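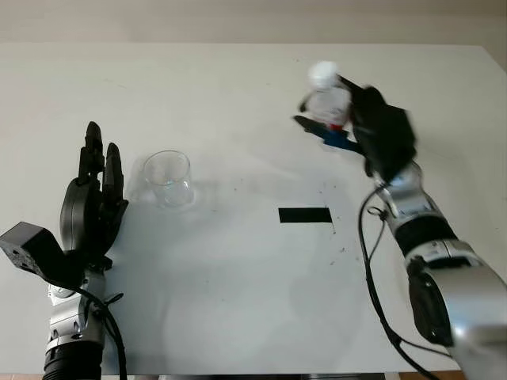

Jernum Table, Matte White

In stock at Idcombe
Ships flat in 2 boxes
Top, legs, hardware and hex key included

We've carried the Jernum for three seasons now and it's still the table we end up talking about most when people come by the shop. It's a plain white table. It has a big flat top with a matte surface and square corners, and there's a huge amount of room on it! You can set down a glass and a bottle of water and still have space for whatever you came to the table to do.

What we love most is the finish. Glossy white tops look wonderful in a showroom, and then you get one home and every lamp in the room is reflected in it. The Jernum has a soft, flat, slightly off-white surface that takes the light evenly, so shadows stay pale and clear things are easy to spot on it. If you've ever reached for a water glass on a shiny table under a ceiling light and closed your hand on nothing, you'll get it right away. It looks great against a beige or cream wall too (we were worried it would turn cold and bluish, and it doesn't).

About marks

A matte white top shows some life. Expect faint gray smudges and the odd speck on a table that gets used every day, and a light scuff here and there where things get dragged. Most gray marks come up with a damp cloth and a drop of dish soap. For the stubborn ones we stock Erent, a mild cream cleaner that a few of us use at home as well. Put a little on the cloth, work in small circles, wipe off with clean water. Please don't use scouring pads or melamine sponges on it. They do take the mark off, but they leave a shiny patch behind, and you'll see that patch every time you sit down.

Colored spots are another matter. Coffee, beet juice, rust from the bottom of a can: wipe them up when you see them. Left overnight they can leave a faint reddish or brown dot.

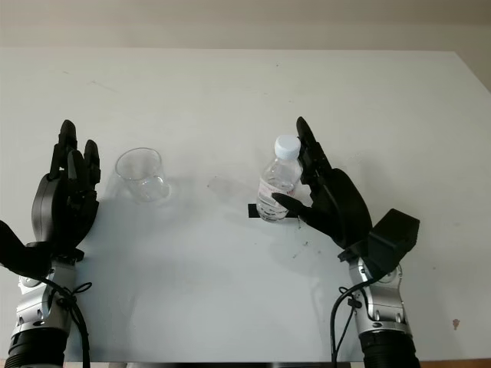
Kohei Ishida wrote to say that he has had his Jernum by a kitchen window since September, mostly for breakfast and for the water glasses that pile up through the day, and that he stopped using coasters after the first week. He did wish we had told him how heavy the top was before he tried to get it up the stairs alone.

Fair point, and it's now in the notes below. As for coasters, cold glasses are fine on this surface and a ring of water wipes away. Hot pans need a trivet, always. A mug of tea is okay.

Assembly

Set aside an hour if you've never put a table together and half that if you have. Lay the top face down on a blanket or on the flattened carton. Fit the 4 legs loosely first, starting all the bolts by hand, and tighten them only when every leg is on. Then get a second person and turn the table over together. Don't roll it up onto its legs from one side!

Each foot has a leveling pad that screws in and out. On an uneven floor it's worth spending a few minutes on these. Half fill a straight-sided glass, stand it in the middle of the table and look at the waterline from the side. A spirit level does the same job, but we never seem to have one handy and there's always a glass.

Re-tighten the bolts after 14 days. The legs settle a little as the table gets used, and one extra turn takes out any wobble.

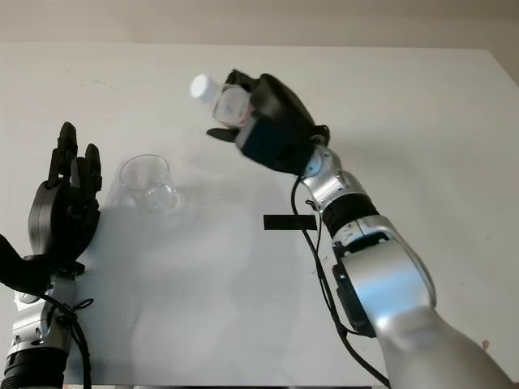
Pouring, chopping, sorting mail, homework, jigsaw puzzles, potting up seedlings with newspaper down: the Jernum is happy with all of it. We sell plenty as desks, and lately more and more of them as worktables for people who want a wide clear surface at sitting height with nothing built into it, no drawer or shelf getting in the way of your knees.

If you like the finish but you're short on space, take a look at the Gökçe. It has the same matte white top in a narrow version that fits behind a sofa or in a hallway, and it's light enough for one person to carry. The two line up neatly end to end, in case you'd like a longer table for the holidays.

Good to know

The top is heavy. Plan on two people for stairs.
The legs come off again with the same hex key, so keep it somewhere (ours is taped to the underside).
Spare leveling pads come in a bag of 5 and can be added to any order.
Chairs, glassware and Erent cleaner are sold separately.
Returns are accepted unassembled, in the original cartons.

There's usually a Jernum set up near the front of the shop. Come in, pull up a chair and put your elbows on it.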